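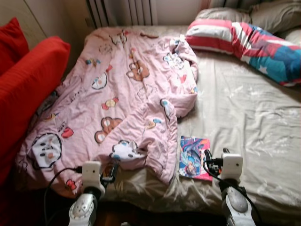
News from the bedding group

Since the spring we have been collecting examples for the bed-making task in real bedrooms, and in May we finished the part of the work that took place in the Grornosska flats. Several readers asked how it is going, so I write a few words about it, together with Otis Baptiste, who prepared the recording plan.

The task sounds small. There is a bed, the cover is not straight, there are pillows and perhaps some other things lying on it, and at the end the bed should be made. A person needs a minute or two for this and does not think about it. For our two-armed machine it is one of the hardest things we have tried, much harder than the kitchen tasks of last year. A cup has the same shape every time. A comforter has a new shape every time you touch it, and when you pull one corner, the other corner also moves, sometimes to a place where the arm cannot reach it any more.

In one of the bedrooms we had a pink comforter with cartoon bears and cats on it. At first I was glad about such a cover, as I thought the prints would help the model to know which part of the cloth it is looking at. The result was mixed. The large prints are useful when they lie flat. In a fold, half of a bear face can look like many other things, and the small sweets and bows between the big prints come back again and again. Otis believes that plain covers will give us cleaner learning and that we should keep the printed ones for testing. I do not fully agree, because people have printed covers at home, especially in children's rooms. We decided to keep both kinds in the training set for now.

Small objects on the bed are a separate question. In the same room there was a book with a glossy cover, an anime-style character with long turquoise hair, flat on the sheet close to the edge of the comforter. A thin flat thing on a soft surface is difficult for our fingers. If the operator presses too much, the mattress gives way and the book goes down with it. The better method is to push the book a little with one hand until its edge stands up, and to take it with the other. In the written plan we now say that loose objects must be removed before the cover is pulled, and that the operator should not hurry with this step.

The pillows also deserve a sentence. A long one with a flag pattern, stars and stripes, was resting at the head of the bed in front of a plain one, with one end slightly under the fold of the cover. For a case like this we ask the operator to free the pillow first. When the fold is pulled with the pillow still under it, the pillow travels along and may finish anywhere.

Now something about how we record. One session lasts 90 minutes with a pause in the middle, and each bed is used for 4 sessions before we change to another bedding. The operator makes the bed by remote control and speaks short comments at the same time, for example "left corner lost, trying again". We do not throw away the attempts that go wrong. Yu-ting Lui, who checks the recordings in the evening, marks the moment where the mistake begins and the moment where it is repaired, and she says these parts are the most valuable ones for the model. I was surprised by this, but the first tests support her.

A few changes were made after May:

Labels are now written in Custska and no longer in the shared table. Please do not add new lines to the old table.

The word "straight" was removed from the instructions, as every operator understood it differently. We write "cover reaches both long sides of the bed".

The head view must show the pillows at the start of every recording. Seven recordings had to be repeated for this reason.

The next bedrooms will be at Kangate, where the beds are wider and stand with one side to the wall, so only one side can be reached. Jayasinghe has promised to lend us more bedding, also some with buttons and zips. If you wish to try the controls yourself, come by after four in the afternoon, when the recording is over, and ask for Otis. Training for a new operator takes two afternoons. You do not need experience, but you should have patience with corners.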